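Sports > Ice Hockey > Rinks > Match-Day Safety > Pre-Season Inspection
Search this site Enter keyword Go

BRUNDBERG ICE HALL
PRE-SEASON SAFETY INSPECTION: CHECKLIST WITH COMMENTS

Inspection carried out in August, with the ice in place and the plant running under normal load. Issued to the hall operator, the home club and the league safety office. The seated capacity of the hall is 2,000. The inspection was made on a Wednesday between 7.30 am and 4 pm, and no public session was held during those hours.

Each item is marked S (satisfactory), A (action needed before the first home match) or M (monitor during the season). Where an item is marked A, the operator must confirm in writing that the work has been done. Item numbers follow last season's form, so that the two may be read side by side. Items 9 and 14 were withdrawn from the form and are not used.

PART ONE: ICE SURFACE AND BOARDS

1. Ice thickness, measured at the marked points. S
Comment: Readings were even across both end zones. The ice was thinner along the team bench side near the centre line, though within the permitted range. The ice crew should build up this strip before the first full week of training.

2. Dasher boards, fixings and joints. A
Comment: Two panels behind the north goal move when pushed by hand. The anchor bolts have been tightened before and the threads are worn. Replace the bolts. Tightening the existing ones again will not be accepted.

3. Kick plate. S
Comment: One raised edge at the penalty box gate was filed flat during the visit.

4. Protective glass and supports. A
Comment: Panel 41 has a crack running from the lower corner. It must be changed before any puck is used on the ice, including at junior training. The spare panels in the store are of the older Bestden pattern and do not fit the new supports. The operator should order at least one panel of the correct size to be kept on site.

5. Spectator netting behind both goals. M
Comment: The netting is sound. The lower tie cords on the south side are showing wear and should be looked at monthly.

6. Goal frames and pegs. S
Comment: Both frames release correctly when struck from the front and from the side. Peg holes were clean. The spare frame has a torn net and must not be brought into use until it has been relaced.

7. Player and penalty bench gates. A
Comment: The home bench gate nearest the goal does not latch unless it is lifted. A gate which can swing open on to the ice during play is a serious hazard. All gates are to open inwards, away from the ice, and to close under their own weight. The visitors' gates were satisfactory.

8. Rubber flooring between dressing rooms and ice. M
Comment: Joints outside dressing room 3 are lifting slightly. They were taped at the time of the visit. Tape is acceptable as a short-term measure only.

PART TWO: PUBLIC AREAS

10. Stair nosings and handrails. S
Comment: The rail on the upper east stair, reported loose last season, has been refixed with new brackets.

11. Seating. A
Comment: Seats in the lower west block were checked row by row. Several tip-up seats do not return to the upright position and narrow the way out. These are to be repaired or taken out of sale. The list of seat numbers has been given to the operator separately.

12. Concourse, kiosks and sales points. M
Comment: The concourse must keep its full marked width at all times, including during the intervals when queues form. Free-standing stock units are to remain inside the yellow lines. Glass bottles and metal cans may not be sold to spectators. Waste bins should be emptied before the second interval and again at the end of the match.

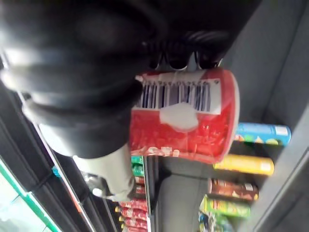
May spectators bring their own food and drink into the seating area?
Food in soft packaging and drinks in plastic bottles with the cap removed are allowed. Stewards may refuse any item which could harm players or officials if thrown on to the ice, and refused items are to be left at the entrance desk for collection.

13. Signs and house rules. S
Comment: The notice warning of pucks leaving the ice is shown at each entrance. It should also be printed in the match programme. The English text is clear and the letters are large enough to be read from the queue.

15. Emergency exits and exit lighting. A
Comment: Exit D was found with its outer door blocked by a parked trailer. The trailer was moved on request. Hatched markings and a permanent sign are required outside this door. The exit lamps were tested on battery supply and all remained lit for the full test period, apart from the lamp above the stair to the skate hire room, which failed early.

16. Public address system. S
Comment: Speech could be understood in all blocks with the ventilation at its highest setting. The recorded evacuation message was played twice. The announcer's position must have a printed copy of the message in case the recording fails.
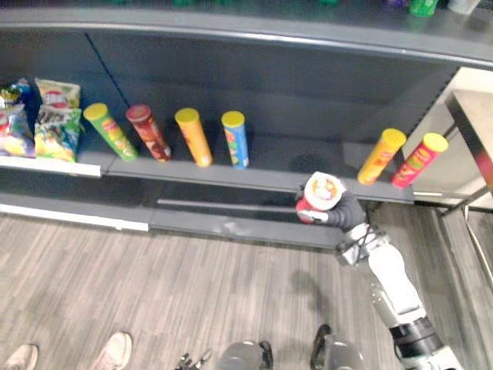
The operator is also reminded that the announcer should not leave the position during an interval unless another trained person has taken over. This was raised after last season's cup match, when a lost child message was delayed until play had restarted.

17. Places for wheelchair users. M
Comment: The raised platform is in good order. Standing spectators in the row in front block the view when a goal is scored, and people then move forward to the edge. The operator should leave the first row unsold for matches where high numbers are expected. The largest gate last season was 834, so this should cause no difficulty on ordinary match nights.

18. Steward numbers and briefing. S
Comment: The staffing plan provides for a steward at each gate, at each stair and at both ends of the visitors' block. The briefing is to be held no later than one hour before the face-off. Attendance at the briefing must be signed for.

PART THREE: PLANT, VEHICLES AND STORES

19. Refrigeration plant room. S
Comment: Gas detectors were tested by the service contractor, Achari, and the certificate is displayed on the inside of the door. Breathing sets are in date. The plant room log had been filled in for each shift, although some of the entries could not be read. Entries should be made in block capitals.

20. Ice resurfacer. A
Comment: The Munus machine was inspected with the blade removed. The blade guard is missing one of its two straps. A blade must never be carried or stored without a complete guard. The reversing alarm worked, but it was not loud enough to be heard over music. Music is to be turned off whenever the machine is on the ice.

21. Resurfacer route. S
Comment: The route from the garage to the ice gate was clear. Skaters are to be off the ice, and all bench gates closed, before the machine enters.

22. Air quality during resurfacing. M
Comment: Readings were within limits. The ventilation should be started before the machine and left on for the whole interval.

23. Stores and storage height. A
Comment: Boxes in the club store were stacked to the ceiling in front of the heating pipe. A clear gap must be kept below the pipe, and heavy goods are to be placed on the lowest level. 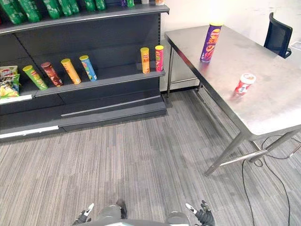
Sticks and corner flags from the summer floorball league were standing loose behind the same door and fell when it was opened. They are to be kept in a rack. The store should be locked on match nights, with the key held by the duty manager.

24. First aid room. A
Comment: The stretcher and neck collars were in place and clean. The defibrillator pads expire in October and should be replaced now. The room was being used to hold spare match shirts, and these must be removed. The door should be unlocked from the time the teams arrive until the last player has left the building.

25. Ambulance access. S
Comment: The distance by vehicle from the street gate to the ice gate is 430 metres. The route was driven during the visit and no obstruction was met. The barrier at the car park entrance opens with the code held by the emergency services.

26. Fire extinguishers. S
Comment: All were in date. The extinguisher beside the timekeepers' table should be fixed to its bracket and not left standing on the floor.

FURTHER ACTION

Items 2, 4, 7, 11, 15, 20, 23 and 24 are to be completed before the first home match. Items 2, 4 and 7 will be visited again by the inspector, and no match or training with pucks may take place until they have been passed. For the other items, a written statement with photographs of the finished work will be accepted.

Items marked M are to be entered in the hall log at the start of each month from September until the end of the season. The log must be kept in the duty manager's office and shown to match officials if they ask to see it.

Questions on this report should be sent to the league safety office in writing, giving the name of the hall and the item number.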